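Last revised June 2022. We rewrite this page when the same letter has come to us many times. If your question is missing, please write to the office address at the bottom.

# Plarnemach Records – Frequently Asked Questions

## The label

### What kind of music do you release?

Improvised music, mostly by small groups. Some of it is near to jazz, with a theme at the start and a theme at the end, and some of it has no written material at all. We have also released two solo organ records and one record of a brass band, which sold better than everything else that year. We do not have a rule about instruments. Electronics are welcome.

### Where does the name come from?

It was the name of a street where the first recordings were made, in a room over a bicycle repair shop. The street has a different name now and we kept the old one.

### Are you connected to the Carkitz festival?

Only partly. The festival has its own office and its own program. We record some of the concerts there every May, with permission of the musicians, and a part of these recordings becomes our Carkitz series. If you want tickets, or you want to play at the festival, we are sadly the wrong people to ask. We forward such letters, but it takes time.

### How many copies do you press?

For a normal vinyl release, 1,000 copies. For CDs it depends on the group and how much they are traveling. A group which plays many concerts can sell CDs from the stage for years, and a group which plays little will have boxes under the bed. We talk about it with each group before we order.

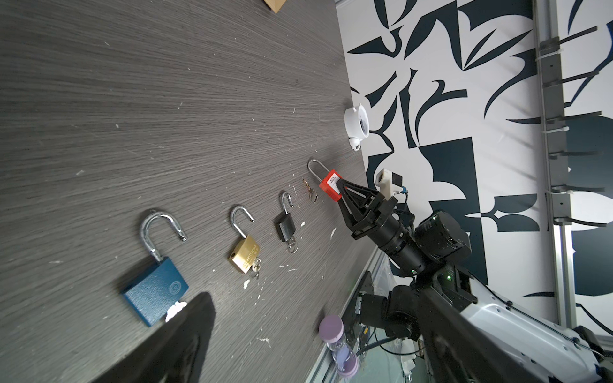

*Padlocks on the table, the blue one nearest.*

## Orders and shipping

### Do you sell to customers outside Europe?

Yes. Please be aware that the customs fee, if there is one, is decided in your country and is not included in the price you see at checkout. We write the true value on every parcel. Please do not ask us to write a lower one.

### My record arrived with a split sleeve. What can I do?

Send us a photo of the sleeve and a photo of the outside of the parcel, within two weeks. We will send a new sleeve if we have it. When the vinyl is also damaged, we replace the whole record and you may keep the broken one.

You can also ask us to ship the vinyl outside of the sleeve. Write "outside" in the comment field of your order. This breaks the seal, so collectors who want the record sealed should not choose it.

### There is a click on side B of the Mavromatis Quartet record. Is my copy bad?

All copies of the first pressing have it. The click is on the master tape, near the end of the bass solo, and the group decided to keep the take. On the download version it is a little softer. We do not exchange records for this reason – we are sorry, we know that some listeners are disturbed by it.

### Can I pick up my order in person?

Yes, after you agree on a time with us by email. The office is small and it is often closed when we are at recordings.

### Which shops have your records?

Our distributor is Droser. Any shop that has an account with Droser can order the full catalog, also the titles which are not on the shelf. Bring the catalog number with you, it is printed on the spine. The shop will thank you, as many of our titles are only the date of a concert.

## Subscription

### How does the subscription work?

You pay once for the year and receive every new release in the format you choose, and also one download that is only for subscribers. The number of releases is different each year. In a weak year there were four and in a strong year there were nine. We cannot promise a number in advance, but if there are fewer than four we extend your year until the fourth has arrived.

### Can I choose which releases I get?

No. The subscription is made for people who like to be surprised, and it helps us to plan the pressing. If you prefer to listen first, please buy the records one at a time. All of them can be heard in full on our site before you buy.

### Can I give a subscription as a present?

Yes. Put your own address for the invoice and the other person's address for shipping. We can add a card with your text. Please keep the text short, it is written by hand.

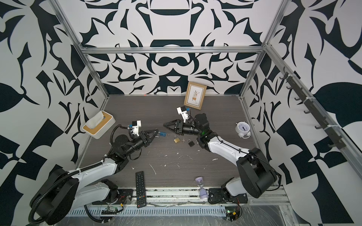

*Robot arms over the table; the left one has hold of something small and blue.*

## For musicians

### Do you accept demos?

We do, with some conditions:

- Send a link to finished or nearly finished music. A link that stays open is best, many of them are already dead when we arrive at them.
- Please do not send the whole archive. 52 minutes of music is the longest program we can put on one LP with a sound we like, and for a demo much less is enough.
- Tell us who plays what, and where it was recorded.
- A biography is not necessary. Reviews are not necessary.

We listen to everything. An answer can take up to three months, and in the summer longer. If we say no, we usually do not explain it, and we ask for your understanding. In the past we tried to give comments to everybody and then the records came out late.

### Who pays for the recording?

In most cases the group comes to us with a recording that already exists. We pay for mastering, pressing, artwork and the mechanical rights. The group receives 15 percent of the pressing for free and can buy more copies at cost price. After our costs are covered, the income from sales is divided in half.

The cost of our last LP, without the recording, was 1,890 euros for mastering, artwork and printed matter. The pressing itself comes on top of it, and that price changes so often now that we do not like to put it on this page.

### Do I keep the rights to my music?

Yes, all of them. You give us a license for seven years. After that, you can take the recording to another label or leave it with us. The contract is 2 pages long and we are happy to send it to you before you decide anything.

### Can we bring our own artwork?

You can suggest a painting, a photograph or a drawing. The layout is always made by us, so that the spines look right next to each other on the shelf. Please check that the artist has agreed in writing. One cover had to be printed a second time because of this, and the release was half a year late.

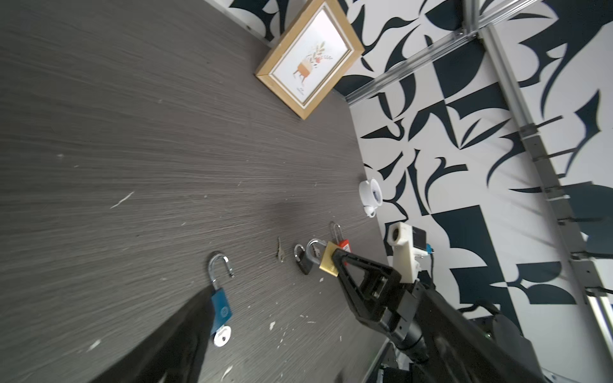 *The potted plant print in its wooden frame.*

### Why do the releases take so long?

The pressing plant. At this moment we wait eight months from the delivery of the master to the delivery of the records, and it has been longer. CDs are ready in a few weeks. Some groups choose to have the CD first and the LP later, which is possible, but the press normally writes only once.

### Will you book concerts for us?

No. We have neither the time nor the contacts for it. When you already have concerts planned, tell us early and we will try to have the record ready. We can also send a box directly to the first venue.

## Press and radio

### How can I get a review copy?

Radio programs and magazines receive a download in full quality, with liner notes as PDF. Physical copies go only to writers who ask for one release at a time. Please tell us where the review will be printed or broadcast.

### May I use your music in a podcast or a film?

For a podcast that speaks about the music, up to two minutes per track is free. Name the group, the title and the label. For films, theater and dance, write to us first, with a short description of the work. We then ask the musicians and their answer is final.

### Can I translate the liner notes?

With pleasure. Send us the translation as well, and we will put it on the page of the record with your name, if you like.

## Contact

Letters about orders: orders desk, with your order number in the subject line. Everything else: office. Both addresses are in the footer of the site. We read mail in English, German and Greek. Please do not write to us through the accounts of the musicians, they do not have access to the stock list.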